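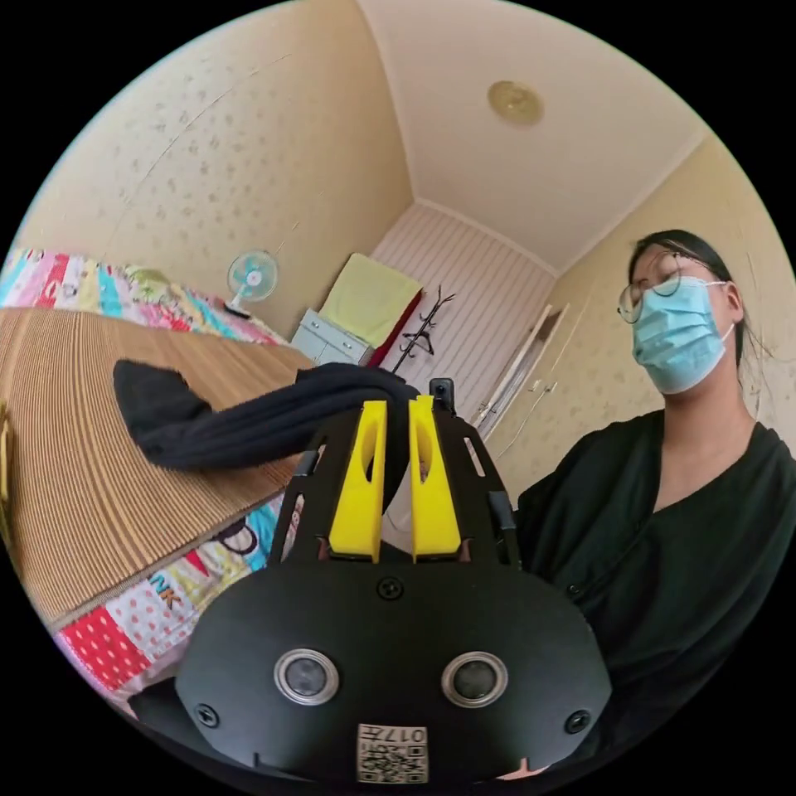

How often should I wash dark clothes so they stay dark?
Wash them only when they are dirty or when they smell. Socks and underwear go in the wash after each wearing, but a black sweater can be worn several times if you let it air between the days.

Many people believe that dark clothes lose their color because the detergent is too strong. In my experience the rubbing does more harm. When the drum is too full, the clothes rub one against the other, and the small fibers on the surface break. The cloth then looks gray, even when most of the dye is still there.

What you need

Cold water, a liquid detergent for dark colors, a mesh bag for the small pieces, and a place to dry in the shade.

Step 1. Sort the clothes

Put black, navy and dark brown together. Keep towels away from this load, for they leave lint on everything. New jeans should be washed alone the first 2 times.

Step 2. Turn everything inside out

This takes a few minutes and it is the step I see skipped most often. Close the zippers also. For socks, put the hand inside, take the toe and pull it back through.

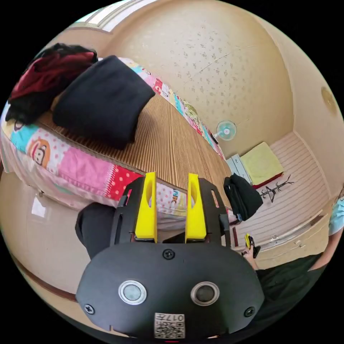 Written by Odette Huet
Home care | 2023-06-18

Step 3. Choose the program

Select a short program with cold water, or 30 degrees Celsius if the clothes are really dirty. Fill the drum loosely, so that your hand can still move above the clothes. Use a low spin.

Measure the detergent with the cap. If you put too much, it does not rinse well and leaves pale marks on the cloth. When you find such marks, rinse the piece one more time without any product.

Step 4. Dry in the shade

Take the clothes out as soon as the machine stops. Shake each piece, keep it inside out, and hang it away from the sun. In December I dry indoors with the window a little open, and the socks need a full night.

If you must use the dryer, choose low heat and take the clothes out while the seams are still a little damp.

What about vinegar and salt?

My neighbor Monique Caron puts salt in each dark load, and her mother did the same. I tried it for 3 months and saw no difference. Modern dyes are already fixed at the factory. A color catcher sheet is more useful when you wash something new.

For a black shirt which has already turned gray, you can use a fabric dye, but read the label first. Cotton and linen take the dye well. Polyester needs a special one, and the sewing thread often keeps its old color.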